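Pillow pouch

A pillow pouch is a flexible package made from a single web of film, closed by one lengthwise seam at the back and two crosswise seams at the ends. It is used mainly for chips, crackers, candy and other dry snacks.

Film and forming

Most pillow pouches are made on vertical form-fill-seal machines. The film is drawn over a forming collar, wrapped around a filling tube and sealed along the overlap. The lower jaws close the bottom seam, the product drops in, and the top seam is made in the same stroke as the bottom seam of the next pouch.

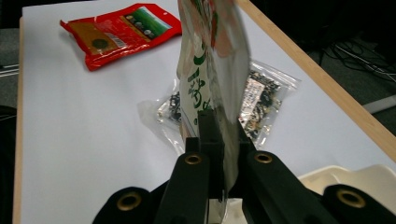 Seal strength depends on jaw temperature, pressure and dwell time. Crumbs or oil in the seal area are a common cause of leaks, and lines running above 100 pouches per minute often add a short delay before sealing - usually at some cost in output.

Gas flushing

Nitrogen is often fed through the filling tube to displace oxygen. The remaining gas also cushions the contents in transit.

Regional use

The Inditz plant at Jirkham began packing in pillow pouches under its manager Emil Hollenstein, at first in a 26-gram size. Larger formats, up to 500 grams, were moved to the Wysocka site, where gusseted pouches are also made.

See also: Flow wrap; Stand-up pouch; Gusset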